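Square Plates, Table Tests

Reltmont gallery, page 2

Waltraud Baumgartner set up this page for the brown square plates from the Pichler order. The plates are listed under number 368 in the June stock sheet. On a plain white table the color is easy to judge. 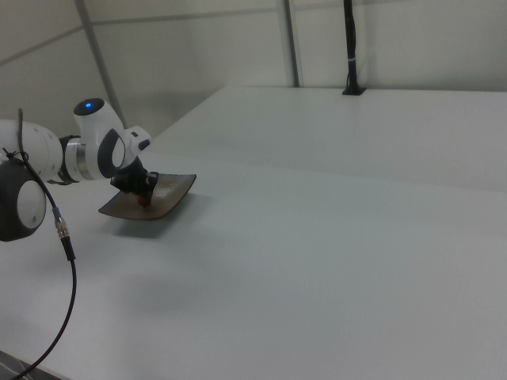 The rim turns up a little on all sides, enough to keep small pieces from sliding off. Glossy finishes like this one pick up a lot of light, and the brown can look darker or lighter depending on where you stand. Muva has asked for the same shape in gray, but there is no date for that yet. 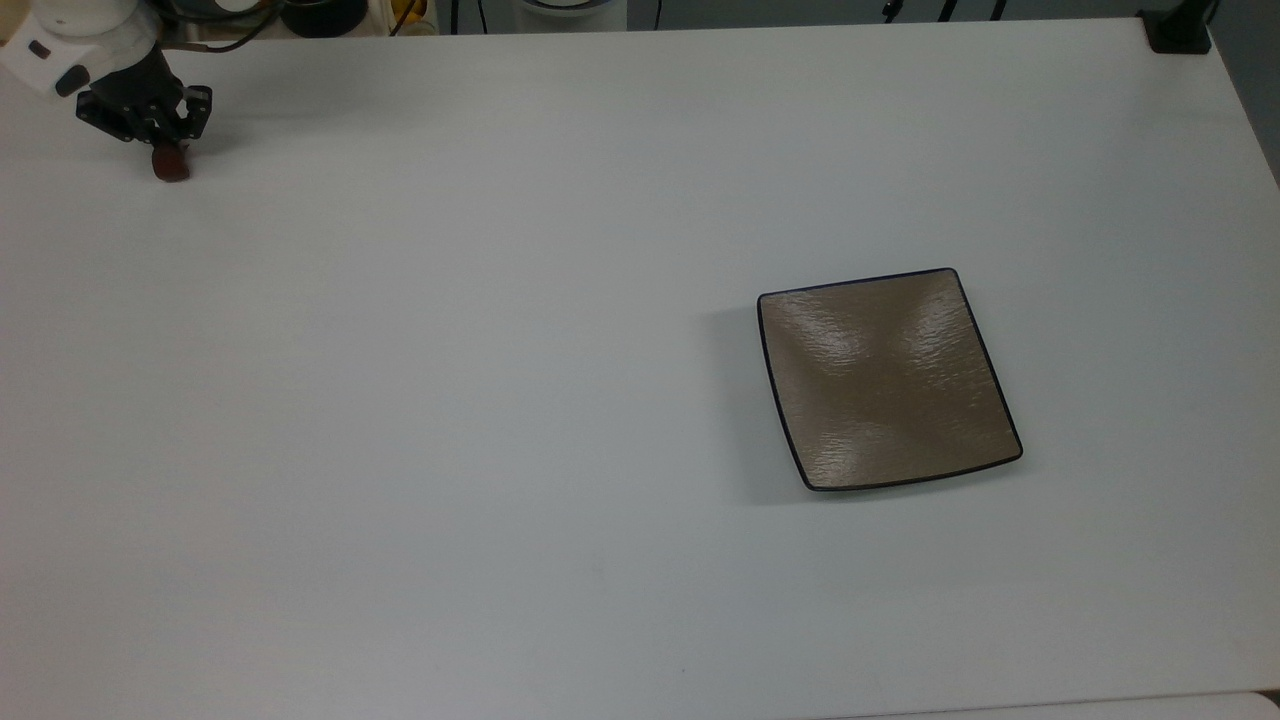
Square brown plate on the white table, with a dark rim and a rippled finish inside.

The bowls are on page 3. Questions about the order go to Waltraud on Thursday.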